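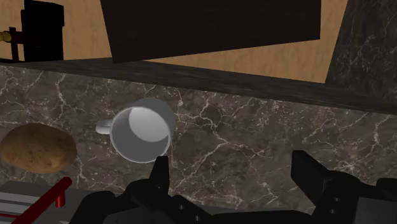
A gray mug lying on its side on a dark marble countertop.

Vaminberg Home Safety Service
Progress report to the Endeck Fund, second reporting period

Grant purpose

The grant supports home safety visits for older residents of Stenwood and the villages along the Sipos road. Each visit covers the kitchen, bathroom, stairs and main entrance, and ends with a written plan agreed with the resident. Small repairs and fittings are free of charge.

Progress to date

The service has completed 90 visits against a grant target of 200. Visits in Stenwood are on schedule. Those along the Sipos road began in September, later than planned, after the second vehicle failed its inspection. The vehicle has been replaced from our own reserves and no change to the grant budget is requested.

Grab rails and stair lighting remain the most common fittings. Kitchen work has taken up more time than we allowed for in the application. Many residents keep heavy pans and everyday dishes on high shelves, and moving them to a safe height often means clearing other cabinets first.

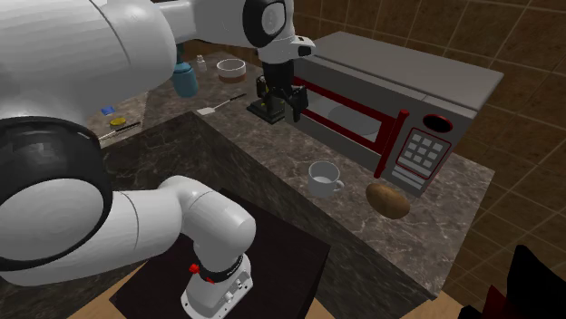 We have therefore extended the standard visit to 2 hours. This has reduced the number of return trips, although it also limits each team to fewer homes in a day. Residents who prefer a shorter visit may split it into two appointments.

Referrals

Most referrals still come from the Stenwood clinic. Referrals from pharmacies have been lower than expected, and the printed form has been cut to a single page in response.

Staffing

The service employs 7 visiting staff, all of whom have completed the training required under the grant. The part-time scheduling post is vacant and will be advertised again at a higher rate of pay, within the approved salary line.

Next period

Priority will go to the Sipos road waiting list. We will also begin follow-up calls to households visited in the first period, asking which changes are still in use. Results will be included in the next report, together with the updated spending table.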